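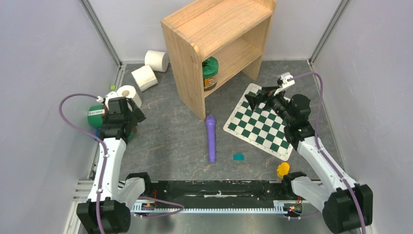

Demo cell, two arms, household items on the floor.

Ticket: right arm drops out during demo run
Site: Avville, visitor hall
System: Sirko two-arm cell, Grullow control software
Opened by: Grilton field support
Priority: high (open day Monday)
Status: closed, one follow-up open

Reported problem

Right arm stops partway through the pick routine and the operator screen shows "follower lost, ID 2". Left arm keeps its position. Restarting the software clears it for a few minutes, then it comes back. The site needs the cell to run from 10 in the morning to 4 in the afternoon with visitors standing at it, so restarting between groups is not an option.

Setup at time of fault

Standard open day layout: pine shelf at the back, paper rolls, green cube, toy microphone, checkerboard mat on the right, jar on the lower level of the shelf. Same routine the site used in November without trouble. Software had been updated since then.

Log

09:10 Reproduced the fault on the third run. Right arm stopped on its way to the mat. Left arm normal.

09:25 Checked supply voltage at both bases during motion. No sag on either side. Power supply ruled out.

09:40 Swapped the USB ports for left and right. Fault stayed with the right arm. Port and hub ruled out.

10:05 Read the bus log. 53 timeouts in one session, all on the right arm, all while the shoulder was turning outward. None with the arm parked.

10:20 Moved the right arm by hand with torque off and the bus polling. Timeouts show up when the cable is pulled tight near the base. Reseated the connector at joint 2. It had not been fully latched.

10:35 Ran the routine for 20 minutes. No timeouts. Then a new stop, different message: "cycle time exceeded".

10:50 Compared the config file with the November backup. The update had put the camera stream back to its default height of 1152 lines. The site had been running a smaller size. Control loop was waiting on the image.

11:05 Restored the site's camera settings. Loop time back to normal.

11:15 Left arm gripper closing a little late on the first pick. Rehomed it. OK after that.

11:30 Started endurance run with the full layout, items reset by hand after each cycle.

14:45 Endurance run stopped. 68 cycles, no bus timeouts, no cycle time errors. One missed grasp on a paper roll that had rolled against the wall. Not a fault.

Cause

Loose bus connector at joint 2, right arm. Second problem hidden behind it: camera settings overwritten by the software update.

Fix

Connector reseated and latched. Cable given more slack at the base. Camera settings restored and saved under a site name so the next update leaves them alone.

For the open day

Run one full cycle before doors open and check that the timeout counter reads zero.
If "follower lost" comes back, press stop, wait for both arms to settle, push the joint 2 connector in until it clicks, then restart.
Do not install updates until after the event.
Keep visitors behind the line while items are being reset.

Follow-up

Asked Grullow whether the installer can warn before it replaces camera settings. No answer yet. Spare right arm cable to be sent to Avville with the next parts order.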